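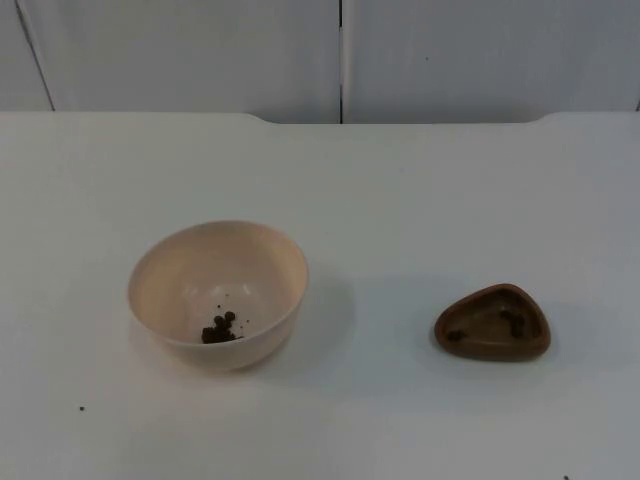

Ceramics for Beginners
Handout 2: Glazes, and what the fire does to them

Last time we stayed with clay. We squeezed it, dropped it, and let a fair bit of it dry out on the windowsill. Now we come to the part that made me fall for pottery in the first place, so forgive me if I run on a little (I will).

What is a glaze?

A glaze is a thin coat of glass, melted onto the pot and stuck there for good. It goes on as a sort of muddy cream, usually a dull pink or grey, and it gives you almost no clue to the colour you will end up with. The bucket marked "deep blue" may well be lilac. Read the label and trust the test tile!

Nearly every glaze is made of the same few things:

Silica, which makes the glass. You know it as flint or quartz. By itself it needs far more heat than our kilns can give.
A flux, which brings the melting point down. Chalk, wood ash and feldspar all do this job, each in its own way.
Alumina, mostly from clay. It stiffens the melt so that the glaze stays on the wall of the pot and doesn't slide off onto the shelf.

Colour comes on top of that, and the amounts are tiny. A pinch of cobalt gives a strong blue. Copper gives green in an ordinary electric kiln and, in a smoky gas kiln short of air, can turn a wonderful blood red. Iron is my favourite by a mile. A little of it gives honey, more gives brown, and more still gives a black that breaks to rust wherever the glaze runs thin over a rim. All that from the same stuff that stains your bath under a dripping tap.

Two firings

Most of our pots go through the kiln twice. The first trip is the biscuit firing, which turns the clay hard but leaves it thirsty, and that thirst is what pulls the glaze on so evenly when you dip. The second is the glaze firing, hotter, when the coat melts and the body tightens up underneath.

Go slowly at the start of the biscuit. Until the kiln is past 600 degrees there is still water locked inside the clay itself, and it wants to get out at its own pace. There is also a jump near 573 degrees, where the quartz grains suddenly swell a touch on the way up and shrink again on the way down. If you've ever opened a kiln early and heard a sad little ping, you have met it.

Matt, satin and shiny

People often think a matt glaze is one that hasn't melted properly. Sometimes it is! A true matt, though, has melted all the way and then grown crystals as it cooled, too small to see, which scatter the light. Cool the same glaze fast and it may come out glossy. The Vumari matt white on the bottom shelf is a lovely one to try this with. Put one tile in a quick firing and another in a slow one, then lay them side by side.

Shiny glazes are easier to wash and kinder to spoons. For anything you plan to eat from, choose one from the Mazurek list pinned by the sink and keep the matts for the outside.

When things go wrong

Crawling: the glaze pulls back into beads and leaves bare patches. Dust or greasy fingers are the usual cause. Wipe the biscuit with a damp sponge first.
Crazing: a net of fine cracks. The glaze has shrunk more than the pot. Pretty on a vase, poor on a soup bowl.
Pinholes: gas came up through the melt and the holes didn't heal. Try holding the top heat for 16 minutes.
Running: too thick, too hot, or both. Leave a clean band at the foot, always.

Please write every one of these in your notebook when it happens to you, with the glaze name, how long you dipped and where the pot sat in the kiln. The top shelf of the old Fidus runs hotter than the bottom and your notes will show it before long.

Before the next class

Make six small test tiles, stand them upright so you can see how the glaze moves, and scratch a number on the back of each. Mix 355 grams of the Nidow base as set out on the recipe card, sieve it twice and leave it covered. Masks on for anything dry and dusty, and wet wipe the bench, no sweeping.

Further reading is in the box file by the door. The chapter on ash glazes is a treat.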